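Laundry Tips I No Longer Believe (And A Few I Do)

Posted 17 December 2018

Every winter the same laundry advice comes round again, usually with a jar of something white and a sprig of lavender. I've tried most of it over the years. Some of it works a bit. A lot of it works only if you wanted it to before you started.

I don't sell anything and I've never been sent a free bottle. Make of the following what you like.

Vinegar in the rinse

Supposed to soften towels, brighten colours, kill smells and clean the machine, all for pennies. I used it for most of a year. The towels did feel a little less stiff at first, though I'd also cut down on powder that same month, so I can't tell you which of the two did it. I suspect the powder. Plenty of us use too much, and the leftovers dry into the cloth.

What I can say is that the smell of vinegar does go once things are dry, and that I wouldn't make a habit of it. Rubber seals and acid are not old friends. Check what your handbook says before you pour.

Vinegar and bicarb together

No. They fizz, which is very pleasing to watch, and then you have slightly salty water. If you must use them, use them in separate washes.

Salt to fix the colour

My mother swore by a handful of salt in the first wash of anything red. I did it too until I had two red pillowcases from the same packet and washed one with salt and one without, each with an old white hanky. Both hankies came out pink. The dye in shop-bought cloth has either been fixed at the factory or it hasn't, and table salt comes too late to the argument.

Wash it alone the first few times. Dull, but it works.

Special detergent for blacks

I paid for a bottle of Jimel Noir in November on the strength of the label, which promised 17 washes "as deep as new". My black jumpers faded no slower than they had with the supermarket stuff. Most of the greyness on black clothes is surface fluff and worn fibres anyway, and no liquid puts fibre back. What does help:

Turn everything inside out.
Wash cool, on the shortest cycle that will get it clean.
Keep towels well away.
Dry in the shade, or indoors.

And don't cram the drum. Clothes that can't move rub against each other in the same spots all through the wash.

I'm less strict than the books about keeping every colour apart. Something bright that has been through the wash plenty of times and never bled can go in with the blacks. It's new things you want to be wary of, and anything pale, which will pick up grey sooner or later.

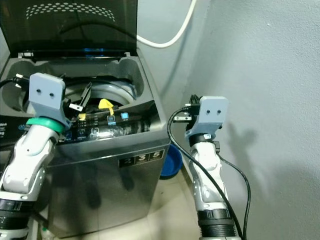

Quick wash

The button on the machine I trust least. A short programme is meant for a small load that's been worn once and needs freshening. Put a full load of muddy trousers through it and you'll be doing them again. I also find the rinsing poor, so use half the detergent or less.

Leave the lid up afterwards

This one I do believe. A shut machine stays damp inside, and damp is where that sour smell comes from. Lid or door open, an hour at least, overnight if there are no small children or cats about. It costs nothing, which may be why so few people write articles about it.

Washing balls

I've owned two sorts. The Stallura ones were hard plastic with pellets in, and were meant to replace detergent altogether. I washed one load with the balls and a similar load with plain warm water and couldn't tell them apart by look or smell. Water is quite good at cleaning, that's all. The balls were noisy as well.

The wool sort, for tumble dryers, I'm kinder about. They do seem to stop sheets rolling themselves into a rope. As for cutting drying time, I'd want to see somebody with a stopwatch.

Cleaning tablets for the drum

Zaki do a box of 4 and Jullau do a similar one with a stronger smell. Both left the drum looking clean. So did an empty hot wash with ordinary powder, the kind with bleach in it. I do that once a month and spend the money on other things. If you wash cool most of the time, as I've just told you to for blacks, don't skip it.

Freezing jeans

I kept a pair in the freezer for 13 days, next to the peas. They came out cold, and smelt the same as before within an hour of wearing. Freezing doesn't shift sweat or skin or dinner. Wash them when they're dirty.

Tissue in the pocket

Readers keep telling me to rewash with a pair of tights to catch the bits. I've tried it and the tights caught some. A dry shake outdoors and a clothes brush caught more. Checking pockets remains undefeated, and I still forget.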